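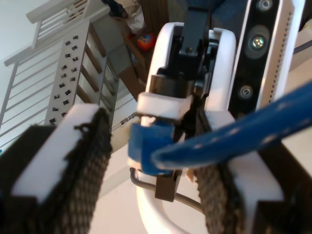 *Reading time: 4 minutes*

# Fandwood cable and switch reuse: progress report to the Bondamard fund

Period covered: September. Submitted 4 Oct 2026.

## Where we are

The grant agreement says we will check, sort and return to service 788 used Ethernet cables from the Hallila office closure, and set up two refurbished network switches with them. At the end of September, 300 cables had been through the bench. The switches are behind schedule. One is being worked on now and the other is still on the shelf at Vainio, in the box it came in.

I was asked to say whether the project is on track. My view is that the cable work is slow but steady, and that the case for the switches is weaker than the proposal made it sound. I would prefer to put that in writing in the first report than have it come up in the last one.

## Cables

Most of the effort has gone into sorting. The Hallila cables arrived in mixed bags, with long and short runs knotted together and very few labels worth trusting. A label that says "printer" tells you where a cable used to go and nothing about what state it's in. We peel the old labels off and start over.

The routine at the bench is plain enough:

- look at both ends for a broken locking tab or a bent contact
- run the jacket through the fingers and feel for flat spots
- test for continuity and correct pairing
- plug into a switch port, tug lightly, unplug
- coil, tie, label with length

The fourth step takes the most patience. A cable can pass the electrical test and still sit badly in a port, and the person who ends up with it won't care what our tester said. The proposal treated the tug as a formality. I think it should have been costed as the main job.

Blue has become the color we pull out first, as it's the easiest to match into sets. I'm not convinced anyone receiving these cables will thank us for matching colors. The request came from the Vainio office, and I have asked them to say in writing whether they still want it. If they don't, we can drop the color sort and save the time.

Ties are a small expense that keeps growing. We started with twist ties, which come undone in the crates, and moved to hook-and-loop strips. Those hold. They also cost more than the line in the budget allows, and the overspend will show in the next financial statement.

## The switch on the bench

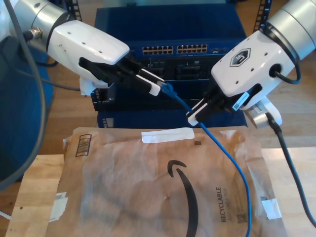

Will the reused switches be ready by the date in the grant agreement?

One of them should be; the second depends on whether the first proves worth the hours.

The unit being worked on is the dark blue one, up on its blue stand on the wooden table. The Ethernet ports are along the front panel in blocks, with a few smaller ports to the right of them. The contacts are gold-colored and I can't fault them by eye, though I put little weight on how contacts look. I've had handsome equipment fail before.

Port checks are done with a cable we already trust, so that a bad result points to the port. We learned to do it in that order after losing most of a morning chasing a fault that was in the cable. The proposal had the cable and the port being checked together to save a step. It saves nothing when the result is ambiguous, and I have changed the procedure.

What I can't tell you yet is how the switch behaves after a long spell under load. A port that links up and passes traffic for a minute has shown that it can do so for a minute. The proposal accepts that as a pass. I would like an overnight run added for every port before a refurbished label goes on the unit, and I know this pushes the schedule out.

There is a wider doubt that I'd ask the fund to consider. Used switches of this kind are easy to get. People give them away when they close an office. What's scarce is somebody's time to check them and to answer the phone when one stops working. The grant pays for the first and leaves out the second.

## Bench and storage

Working with the switch up on a stand has been an improvement. Flat on the tabletop, the lower part of the front was hard to see and cables dragged against the edge of the table. The stand also leaves space in front for a cable to lie while the next one is being picked up.

Space is otherwise tight. Padded mailers pile up quickly, and flat ones have a habit of spreading over whatever surface is free. We reuse the sound ones for sending out short cables. I have no figures on whether that saves money and won't claim that it does.

Checked and unchecked cables are now kept on opposite sides of the room. In early September they shared a shelf, and one crate had to be done over.

## Problems and what we're doing about them

| Item | Position | Next step |
|---|---|---|
| Cable pace | Behind plan | Drop color sort if Vainio agrees |
| Ties | Over budget | Buy in bulk, report the difference |
| First switch | Port checks under way | Add overnight run |
| Second switch | Not started | Hold until the first is finished |
| Support after delivery | Not funded | Decision needed from Bondamard |

## What we need from the fund

Please let us know whether the second switch can be held back without putting the payment schedule at risk. I'd also like permission to move the money set aside for printed guides into bench hours. The guides were meant to explain to recipients how to plug in a cable, and I doubt they'd be read.

The next report will give the failure rate for cables, split by cause. I have left it out of this one because the early crates were logged in two different ways and the totals don't agree.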